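Fiche de contrôle avant mise sous tension – bras doubles, atelier partagé Druswood
Révision d'avril, remplace celle affichée sur l'armoire à outils

À remplir au début de chaque créneau, avant d'appuyer sur quoi que ce soit. Cocher, noter l'écart, laisser la fiche dans le classeur. Les commentaires en italique viennent du dernier passage.

## 1. Sol et alimentation

- [x] Rallonges déroulées entièrement, sans nœud ni pincement sous un pied de bureau
- [x] Multiprise posée à plat, rien d'empilé dessus
- [ ] Passage entre les bureaux et la zone des bras dégagé

*La rallonge jaune traverse encore le sol. Elle tient, mais on marche dessus en allant vers les bureaux assis-debout. Goulotte à acheter, deux mètres suffisent. Cartons au sol côté fenêtres : à ranger ou à plier.*

- [x] Ventilateur colonne stable, hors de portée des bras
- [x] Chaises à roulettes repoussées avant tout mouvement

## 2. Pinces et bras

- [x] Serrage des vis de doigts, clé de 2,5, sans forcer sur les inserts
- [x] Garnitures des doigts : pas de décollement, pas de coupure
- [x] Câbles attachés aux segments avec assez de mou pour la rotation complète du poignet
- [ ] Jeu au coude inférieur à la limite notée dans le carnet

*Jeu sensible sur le bras gauche. Roulement Starkia commandé, référence 713. En attendant, vitesse bridée à 10 % sur cet axe.*

- [x] Caméra de poignet : support serré, objectif propre
- [x] Image de poignet reçue sur le poste, les deux doigts nets en bas
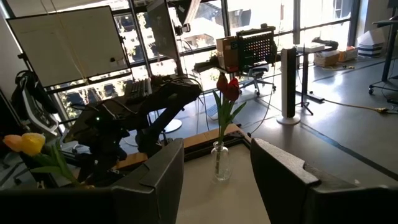 ## 3. Table et objets de test

- [x] Plateau essuyé, pas de vis ni de chute de colliers
- [x] Objets en verre placés à la main, bras à l'arrêt
- [ ] Vases vidés avant tout essai de saisie

*Les tulipes restent sur les tables entre les essais, d'accord, mais l'eau se vide avant de faire travailler un bras à côté. Le petit vase à une fleur bascule facilement : le garder loin du bord. Pour les premières prises, prendre les gobelets en plastique du bac Wirnley.*

- [x] Force de serrage limitée pour le verre (profil « fragile » chargé)
- [x] Masse de l'objet sous 500 g

Le profil « fragile » ne se recharge pas après une coupure. À vérifier à chaque redémarrage, même si on vient de le faire.

## 4. Châssis et poste de travail

- [x] Montants verticaux d'équerre, pas de vibration à la main
- [x] Fixation des deux bras sur la traverse basse, témoins de peinture alignés
- [x] Surface en bois plaquée sur ses appuis, aucune écharde côté opérateur
- [ ] Arrêt d'urgence accessible depuis les deux places assises

*De la place de droite, il faut encore passer le bras derrière un montant. À déplacer avant le prochain créneau à deux. Si on ne peut pas, une seule personne assise derrière le châssis.*

- [x] Mains hors du volume de travail au démarrage – annonce à voix haute, réponse attendue
- [x] Manches serrées, pas de cordon ni d'écharpe
- [x] Cheveux longs attachés

Quand on travaille à deux derrière les bras, une seule personne tient le clavier. L'autre ne touche à rien tant que les axes ne sont pas au repos.

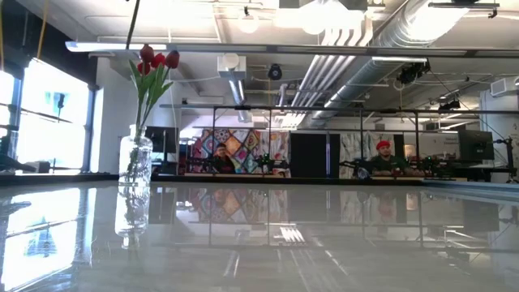
*Poste à deux bras vu depuis la table claire, opérateurs assis derrière le châssis.*

## 5. Lumière et caméras fixes

- [x] Caméras fixes : attaches contrôlées
- [x] Calibration refaite si un support a bougé
- [ ] Reflets acceptables sur le plateau

*Le plateau gris brillant renvoie la fenêtre et une bonne partie de la salle. La détection de contours s'y perd. Essayer la nappe mate Levchenko, ou travailler sur la surface en bois uniquement.*

- [x] Contre-jour vérifié à l'heure du créneau (le matin est le pire, refaire vers 14 h si besoin)

## 6. Fin de séance

- [ ] Bras ramenés en position de repos, puis couple coupé
- [ ] Alimentation débranchée à la multiprise
- [ ] Journal enregistré sous le numéro du créneau (dernier utilisé : 29)
- [ ] Fiche signée et classée

**Bilan :** utilisation autorisée avec réserves. Points ouverts : goulotte, jeu au coude gauche, arrêt d'urgence à droite, reflets du plateau, vases à vider. Les deux premiers attendent du matériel, les autres se règlent sur place.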